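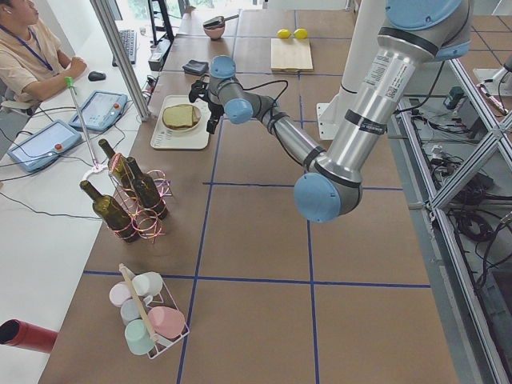 A reader wrote in under the November post to say the bread always goes last, after the wine and the lemons and everything else, or it dries out before anyone sits down. Fair point. I used to do it first. Don't now.

So, quick version of the bread and wine table, for a small get-together when you have no time.

What you need
Sliced white bread
A plate and a tray
Cutting board
Two lemons
Small bowl and a spoon
A few bottles of wine and a wire rack
Curly ribbon, two colors

1. Rack first. It's the biggest thing so everything else fits around it. Wind the ribbon on BEFORE the bottles go in. Pink and gold is nice. Curl the ends with the back of a scissor blade, let them hang. Mine is a Burent rack, any wire one will do.

2. Bottles in. Three is plenty. Slide them in slowly, they catch on the ribbon.

3. Bowl and spoon toward the back. Dip, jam, whatever. Spoon across the rim so people can grab it. Lemons near the board, whole until the last minute.

4. Tray at the front with the plate on it. Leave a bit of room round the edge for a napkin.

5. Now the bread. Take it out of the bag 15 minutes before people come, no sooner. One slice at a time on the board.
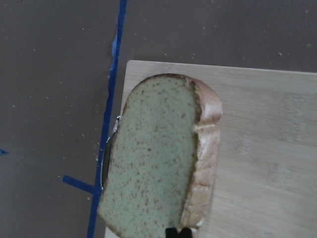
Slide something thin and flat under the side of the slice, a table knife is ok, and lift from there. Don't pinch the top, soft bread tears right at the crust. Keep your other hand flat underneath and set it down on the plate in one go. If you want triangles cut them on the board first, then move them.

6. Second slice overlaps the first a little. Stop when the plate looks full, you can refil it later.

Whole thing takes me 21 minutes including the ribbon, which always takes longer then I think.

Leftover slices back in the bag, squeeze the air out, clip it. Toast tomorrow. Lemon dip recipe is on the Sanura page, will fix the link tonight.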